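Furkden Boards > End Effectors > Parallel grippers
Thread: Urnau 2-finger vs Danex adaptive, light objects

urnau_skeptic
Posted 9:14 AM
Swapped between the two over the last couple of weeks on the same arm, same mount, same controller. Target set is kitchen stuff: cups, bowls, sponges. Posting numbers before I lose the spreadsheet.

Urnau: 800 grasp attempts, 59 failures. Most of those are thin plastic cups deforming and popping out on lift.
Danex: 800 attempts, 177 failures. Nearly all on bowl rims. The fingertips roll inward before both pads are loaded.

Force limit set to the lowest value each driver accepts. Approach speed identical. Wrist straight down for all attempts.

tcp_offset
Posted 9:40 AM
Lowest value on the Urnau driver is not the lowest value on the hardware. The driver clamps it. Write the register directly and you get a softer close. Check the firmware first, older units ignore the write and don't report an error.

Also, straight down is a bad test for the Danex. It wants 20 to 30 degrees of tilt on a rim. You tested one gripper in its best pose and the other in its worst.

urnau_skeptic
Posted 9:52 AM
Straight down is the pose my planner gives me next to a wall or a rack. If a gripper needs tilt to hold a bowl, that counts against it in my cell. I agree it isn't a fair test of the part in general.

Which register?

tcp_offset
Posted 10:05 AM
3855. Signed, not unsigned. Back up the defaults.

m8_connector
Posted 10:31 AM
Disagree with both of you on what is being measured. Were the failures logged from finger position or from the camera? The Danex position feedback lags on close. If you time out early it will log a miss on a good grasp. I had the same thing and my failure rate dropped by more than half when I added a settle delay.

urnau_skeptic
Posted 10:48 AM
Finger position, checked again after lift. A late reading on close would not matter by then. I can pull the wrist camera logs for the 177 and see how many were real drops.

m8_connector
Posted 10:55 AM
Please do. After lift is better than I assumed. I would still like to see it.

gantryguy
Posted 11:20 AM
What pads? Stock pads on the Urnau are hard. The Trịnh silicone ones fit with a bit of filing and they help a lot on glazed ceramic. They do pick up grease, so wipe them between runs or your friction drifts over the session.

urnau_skeptic
Posted 11:37 AM
Stock pads on both. I don't want to file anything on a loaner.

tcp_offset
Posted 11:41 AM
Then the comparison is stock vs stock, one pose, driver-limited force. Put that in the first post. People will quote the totals without it.

urnau_skeptic
Posted 1:16 PM
Can't edit the first post after an hour, so consider it stated.

Register write works on my unit. No fault, and the close is visibly slower. Rerunning the cup set with it now. Cable dress matters more than I expected: with the straps too tight on the lower link the wrist cable pulls at full reach and the TCP shifts by a couple of millimeters. Redid that before starting.

Red cup, gripper at the rim, bowl next in line:
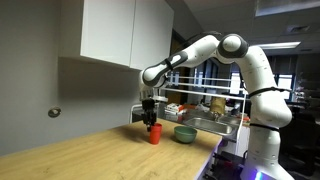 gantryguy: Log the pad temperature too if you have a probe. Silicone or stock, mine grip differently after an hour of cycling, and I would want that ruled out before blaming the force setting.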